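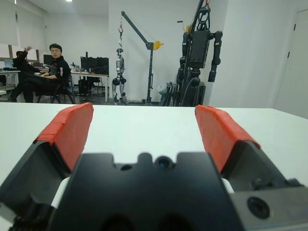

4 min read

Irfan Orakzai had promised his uncle there would be biscuits, and it was mostly on the strength of the biscuits that Junaid Paracha had agreed to come all the way out to Callville on a wet September morning, with two changes of bus and a long walk up from the river in his good shoes.

"Eight minutes," said Irfan, holding the door for him. "It only takes eight minutes, and then you can sit down."

"I repaired watches for a living," said Junaid. "I can stand for eight minutes."

The open day at Stoltirora was busier than either of them had expected. A lady at the desk gave Junaid a sticker with the number 200 on it, which pleased him, as it seemed a good round number to be, and he smoothed it on to his lapel and followed his nephew down the corridor - past the coats, past a school party being told not to lean on things - until they came to the white table. 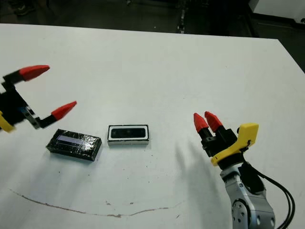

Two blocks, two pairs of red fingertips.

"Which one is the clever one?" Junaid asked.

"They're the same, Uncle. It's one machine, really, with two hands."

Junaid bent down until his nose was nearly over the edge. He had known men with two hands who could not have been trusted with a teaspoon, and he said so, rather loudly, and a young woman from Villanueva who had been writing in a notebook laughed and moved over to make room for him. He thanked her and told her about the Suvosetti, a ladies' wristwatch so small that he had held his breath the whole time he was fitting the spring, and how his wife had come in with the tea and thought he was ill.

Irfan looked at the clock. He had heard about the Suvosetti before, perhaps every Eid of his life, but he found he didn't mind it so much in here, with somebody new listening.
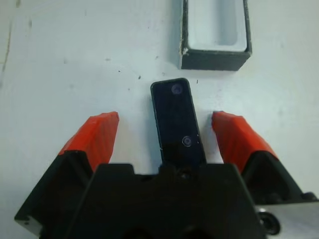
Page 8

"It's going to miss," whispered Junaid.

"Give it a chance."

"It's coming at it crooked. Look at the top end, it leans. You want to square it up first, then go down." He had put his own thumb and finger out in front of him without noticing, and was turning them a little to the right, a little back, the way he used to at the bench under the lamp. "Gently, now. Gently. There's no hurry, my dear."

The young woman had stopped writing. Irfan saw that she was watching the old man's hand and paying no attention to the table at all, and he felt suddenly and foolishly proud, as if he had built it himself.

"Would you show me that again?" she asked. "The turning part?"

So Junaid showed her, and then he showed her with a pencil, and then with the lid of her pen, and the eight minutes came and went, and when Irfan slipped off at last to see about the biscuits his uncle was asking whether anyone could find him a proper chair.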